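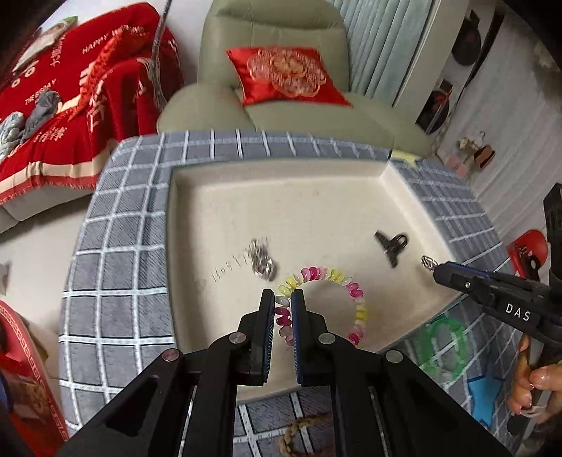
A coil hair tie in pink, yellow and white on a cream-colored tray surface.

Khumalo Bank and Brisov Savings agree to join forces

Combined bank will hold $500 million in deposits and keep every Brisov office open

UVAU – Khumalo Bank and Brisov Savings today announced that they have signed an agreement to merge, bringing together two locally owned banks that have served households, farms and small businesses on opposite sides of the Uvau River for generations. The boards of both banks voted for the deal without a single vote against.

The combined bank will have $500 million in deposits and will operate under the Khumalo Bank name. Its head office will stay on Mill Street in Uvau. All five Brisov offices will remain open, with the same tellers and the same phone numbers, and all 40 Brisov employees have been offered jobs in the new organization.

"We have been neighbors for a very long time, and we've sent each other customers more often than either of us would like to admit," said Mwangi Shemweta, president and chief executive of Khumalo Bank. "They have the best small business lenders I've ever sat across a table from. We have a strong mortgage team and an app people like using. I could not be happier to be making this call."

Rodel Enriquez, who has led Brisov Savings since he was promoted from head of lending, will become president of the combined bank's East Bank division and will take a seat on the board. He will keep his office in the old Brisov building by the ferry landing.

"I started here as a teller, two windows down from where the coin machine is now, so this is personal for me," Enriquez said. "Our customers asked us for things we couldn't build by ourselves – better online banking, bigger loans for growing companies, someone to pick up the phone in the evening. We talked to several possible partners. Khumalo was the one that asked about our people before it asked about our loan book, and I'm thrilled with where we ended up."

Terms of the deal

Under the agreement, Brisov shareholders will be able to choose cash, Khumalo stock or a mix of the two for the shares they hold. The details of each choice, including how they may be taxed, will be set out in a packet mailed to every Brisov shareholder of record. Shareholders who have moved recently should check that Brisov has their current address so the packet reaches them.

The merger still needs the approval of Brisov's shareholders and of state and federal bank regulators. Khumalo shareholders will also be asked to approve the new shares the bank would issue. If those approvals come through on the expected schedule, the banks plan to close the deal in July. Until then, Khumalo and Brisov will go on working as two separate companies, with separate accounts, separate websites and separate rates.

Khumalo will pay for the cash part of the deal out of money it already has on hand. It does not plan to borrow or to sell new shares to the public. Both banks have told regulators they expect to remain well above the capital levels they are required to hold, before and after closing.

"We grew slowly on purpose, and we've been careful with what we earned," Shemweta said. "So when the right partner came along, we could say yes without stretching. That was a good feeling, and I think our shareholders will share it when they read the numbers."

What customers can expect

For now, customers of both banks should bank exactly as they always have. Brisov checks, debit cards and deposit slips will keep working. Direct deposits and automatic payments will go through as usual. Loan payments should be sent to the same place, and the terms of existing loans, including the interest rate and the due date, will not change because of the merger. Certificates of deposit will keep their current rate until they mature.

Brisov customers will get a welcome letter well before their accounts move over to Khumalo's systems. The letter will list any new account numbers, explain when new debit cards will arrive and give the hours of the extra phone lines that will be open during the changeover. The move itself will take place after closing, and the two banks will announce the timing once it is set.

Customers who have accounts at both banks – and there are quite a few of them, especially among families with someone working on each side of the river – may want to look at how their deposits will be insured once the accounts are held at one bank. Staff at any office of either bank will be glad to go over this with them in person.

One more thing customers should know: neither bank will call, text or email anyone to ask for a password, a card number or a PIN in connection with the merger. Anyone who gets such a message should hang up or delete it and call their own branch.

Cito comes to the East Bank

One of the changes Brisov customers have asked about most is Cito, the mobile banking app Khumalo built with its own small software team. Cito lets customers deposit a check, send money to a friend, lock a lost card and sort their spending by week or by month. It also has a savings tool that rounds up card purchases and moves the change to a savings account, which has become a real favorite with younger customers and, to the delight of the team, with a good number of retired ones too.

After the changeover, every Brisov customer will be able to use Cito free of charge. Branch staff on the East Bank will be trained on the app ahead of time, and each office will hold open help sessions with coffee where people can bring their phones and get set up. Those who prefer a passbook can keep it. Brisov is one of the few banks in the area that still offers passbook savings, and Khumalo has agreed to continue the accounts for everyone who holds one today.

Business customers will gain access to Khumalo's payroll and invoicing tools as well. Brisov has long made loans to boat builders, orchards, repair shops and restaurants, but has sometimes had to bring in an outside bank when a borrower needed more than it could lend alone. The combined bank's higher lending limit means many of those loans can be made and looked after locally.

"I have a list in my desk of customers we had to share with banks from far away," said Enriquez. "Good companies, run by people I see at the grocery store. I'm going to enjoy calling every one of them!"

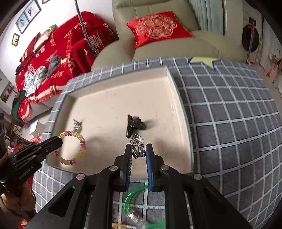
Leadership and staff

Shemweta will serve as chief executive of the combined bank. The board will be made up of the current Khumalo directors and two directors from Brisov, one of them Enriquez. The second Brisov director will be named before closing.

Lending decisions for East Bank customers will continue to be made on the East Bank. Brisov's loan officers will keep their current customers and will report to Enriquez, and the division will have its own lending budget, reviewed each year by the full board. Khumalo's mortgage team will add a desk at the ferry landing office so home buyers there can meet a mortgage lender without crossing the bridge.

Employees of both banks were told about the agreement at staff meetings before this announcement. Brisov employees who join the combined bank will keep credit for their years of service when it comes to vacation and retirement benefits. They will also be able to apply for openings at any Khumalo office, and Khumalo staff will be able to do the same on the other side. Several people have already asked about trading places for a few months, and the human resources teams are working on a way to make that possible.

"The mood in the room was wonderful," said Shemweta. "I had prepared for hard questions, and we got some, as we should. Then a lady from the Brisov deposit desk asked whether our softball team needed a shortstop. We do. We badly do."

Support for local groups

Both banks give to schools, food pantries and youth sports, and the combined bank will keep all the giving promises either one has made for the current year. The Brisov summer concert series on the landing will go on under its own name. Khumalo's free money classes for high school students, now taught only on the west side of the river, will be offered to East Bank schools beginning with the next school year. Teachers who would like a class for their students can sign up at any branch.

Community meetings

Customers, shareholders and neighbors are invited to meet the leaders of both banks at an open meeting at the Brisov office by the ferry landing, starting at 2 p.m. A second meeting will be held in the lobby of Khumalo's Mill Street office at 5 p.m. for those who can't get away earlier in the day. Dates for both will be posted in the branches and on the two banks' websites. Shemweta and Enriquez will both be there and will take questions for as long as people have them. No sign-up is needed, and children are welcome.

About Khumalo Bank

Khumalo Bank is a locally owned bank based in Uvau. It offers checking and savings accounts, home loans, farm loans and business banking, along with the Cito mobile app.

About Brisov Savings

Brisov Savings serves families and small businesses on the East Bank of the Uvau River through five offices. It offers savings and checking accounts, passbook savings, home loans and small business loans.

Looking ahead

This release contains statements about future events, including the expected closing of the merger and the plans of the combined bank. These statements are based on what the two banks know and expect today. Actual results may differ if approvals are delayed or refused, if business conditions change, or if joining the two banks' systems takes longer or costs more than planned. Neither bank promises to update these statements. This release is not an offer to buy or sell shares. Shareholders should read the full merger documents before they vote.

Press contact

Reporters may reach the press offices of Khumalo Bank and Brisov Savings through the main switchboard of either bank. Interviews with Mwangi Shemweta and Rodel Enriquez are available on request.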